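Okay, thread time. Place settings. I have opinions and a very small table, and tonight you're getting both.

Background for new people: I moved in September, and the kitchen in the new apartment is basically a hallway with a stove in it. So there is one table for eating, mail, homework, and the sewing machine. Every meal starts with clearing it off.

For months I just ate off whatever was closest. A bowl on a magazine. Soup next to the electric bill. I was fine with it until I got a drip of tomato on a form I had to mail back the next day.

So I bought one striped placemat. One! I wasn't going to commit to a set. It's the Wodmont one with the woven stripes, gray-brown and white, and it was 8 dollars on clearance because the package was ripped.

Things I've learned about a striped placemat: you can tell right away when it's crooked. A plain one hides it. Stripes will tattle on you from across the room.

I line up the long side with the edge of the table and then leave it alone. If I start nudging, I'm there for ten minutes and the noodles get cold.

Also, woven ones ripple if you store them rolled. Mine came rolled and it took forever to relax. Now it lives flat in the drawer under the dish towels. My friend Gwenllian Bevan irons hers through a towel on low, which works, but I'm not getting the iron out for lunch.

Next: bowls. I went back and forth on this way too long. I had deep cereal bowls and flat dinner plates and kept wanting something in between.

The answer was the wide-rimmed kind, a shallow middle with a big rim around it. Pasta, soup, salad, rice with stuff on top, a fried egg when I've given up. Mine's plain white from Brandão, and my sister calls it a plate and I call it a bowl and we are never going to settle it.

The rim is the part I really love. You've got somewhere to grab it that isn't hot, and somewhere to park a piece of bread.

Downside – they eat up cabinet space. The rim makes them as wide as a dinner plate, and they don't stack as tightly. I have three and that's the limit for my shelf.

Now the tray. The tray was an impulse buy and I regret nothing. It's beige, it has rounded corners, it says "Rabbit" in curly writing, and there's a little cartoon bunny in the corner. I'm a grown woman with a bunny tray.

It's from Zelska, from the kids' section I think, and the raised edge is what sold me. If a cup tips over, the spill mostly stays on the tray. It also slides in beside the toaster when I'm done with it.

What I do with it: anything that isn't the main dish goes on the tray. Cup, napkin, the little dish of pickles, the phone I said I wouldn't look at. The placemat is for the bowl and whatever I'm eating with, and the tray sits in front of it or off to the side.

That split is the whole trick for a small table, at least for me. Before, everything just drifted out from the bowl until my elbows had nowhere to go.

Somebody asked last week about knives. I like a wood handle with rivets, and I keep one knife out for bread or fruit. Mine is a Bruver, older than my lease, and it gets washed by hand and dried right away. The dishwasher ruined the handle on my last one.

Where the knife goes: if I'm setting the table for real, it goes to the right of the bowl with the blade facing in. If it's just me, it goes wherever my hand drops it.

And I keep the table itself plain. I tried a patterned cloth under the stripes and it was like eating lunch on a test pattern. White under everything is so much calmer, and crumbs wipe right off.

Total time to set it up now, if the mail's already moved: maybe a minute. I timed clearing the mail once and it was 12 minutes, so that's a different thread.

OK, pictures! Striped mat and white bowl in all three, tray too.
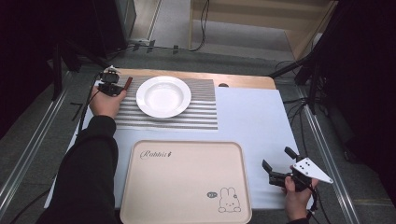
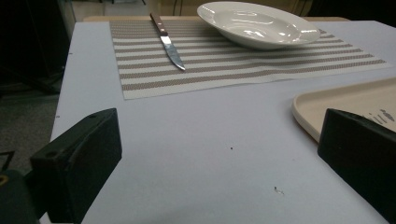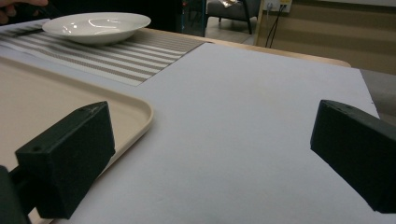

Question from the replies that I want to answer up here: "How do you wash a woven placemat without wrecking it?"

I shake it out over the sink first, then wipe it with a damp cloth and one drop of dish soap, going along the stripes. For tomato or curry I let a little soapy water sit on the spot for a few minutes and blot it with a towel. Then it dries flat on the rack overnight. I haven't put mine in the washer, and the tag says not to, so I'm listening to the tag for once.

If you have a small table too, tell me what you keep on it full time. I'm down to a salt shaker, and I'm thinking about evicting that.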